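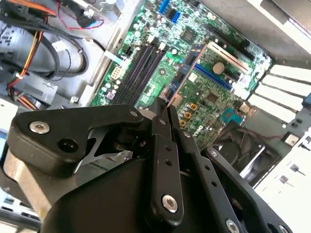 Lists > Grasden Fix-It and Reuse > Old Computers > Thread view

Search this list Go Advanced

Subject: Re: Stripping down the old desktops, what's worth keeping?
Date: 06/04/2021

Hello all,

Thanks for such a lovely long message, and sorry it has taken me a while to sit down and answer it properly. I've been through a fair few of these old desktops at the kitchen table now, so I'll put my replies in under your bits and hope the quoting survives.

> I've been given a pile of old desktop computers by my
> sister-in-law's office in Vilum and I'd like to get them
> sorted before the next swap day. Some still have everything
> in them, some have been picked over. I'm happy with a
> screwdriver but I've never taken a motherboard out before.
> Is it worth doing, or do the cases just go off whole?

Well worth doing, I'd say, if you have a free weekend and somewhere you can leave the mess out. The depot at Yang will take them whole, but they would much rather have the boards in one box and the steel in another, and you'll get a good many more into the car that way. I did 8 cases last October and the empty shells stacked up very nicely in the shed.

> How do I know which memory to look for? Half of the ones
> I've opened have nothing in the slots at all.

That's very common. The memory is the first thing people pull when a machine is retired, so you'll often find a board with the long black slots sitting there empty and the pale latches at the ends. Don't let that put you off, the board can still be a good one. If you do find sticks, push both latches outward and they'll pop up by themselves. Please don't wiggle them out with the latches shut (I did this once and I still feel bad about it). I keep mine in an old egg carton, and the last time I tipped it out there were 56 of them, which is far too many for one household.

> What about the little round battery?

Take it out before anything else goes in a box. It's a coin cell, it sits in a holder in among the expansion slots on a lot of these boards, and there's usually a small springy tab at one side that you press with a fingernail or something plastic. Pop a bit of sticky tape over each one and put them in a jar. They go in with the household batteries at the Grasden library, there's a tub just inside the door past the returns chute.

> And the cables? Everything seems to be plugged into
> everything else.

It does look like that, doesn't it! Make sure the thing is unplugged from the wall first, of course, and leave it be for a while. Then start with the big white power connector near the edge of the board, the one with all the little square sockets when it's bare. The plug that goes in it has a clip along one side and it can be very stubborn, so squeeze the clip and rock it gently, and hold the board down with your other hand. The SATA leads are much easier. On some boards those connectors are a nice bright blue, so you can't miss them, and the leads are always handy, so do keep those. I'm down to 3 good ones myself and would happily swap.

Once the screws are out the board should lift and tilt free. If it won't come, you've missed a screw, and it's nearly always the one in the middle.

> Do you test the boards or just pass them along?

I test the ones that look clean. I have an old power supply and one known good stick for the purpose, and I write the result on masking tape in pencil. The Itar people who run the parts shelf like to know which slots a board has as well, so I note down the colours and how many of each, blue long one, white one, black ones and so on. It saves them lifting every board out of the box to look.

I'd be glad to come over and do a few with you if that would help. I can bring the small screwdrivers and a muffin tin for the screws, and possibly some actual muffins.

Cheers from the Grasden end, and do let us know how you get on.

This site uses cookies to remember your list settings. Accept Manage preferences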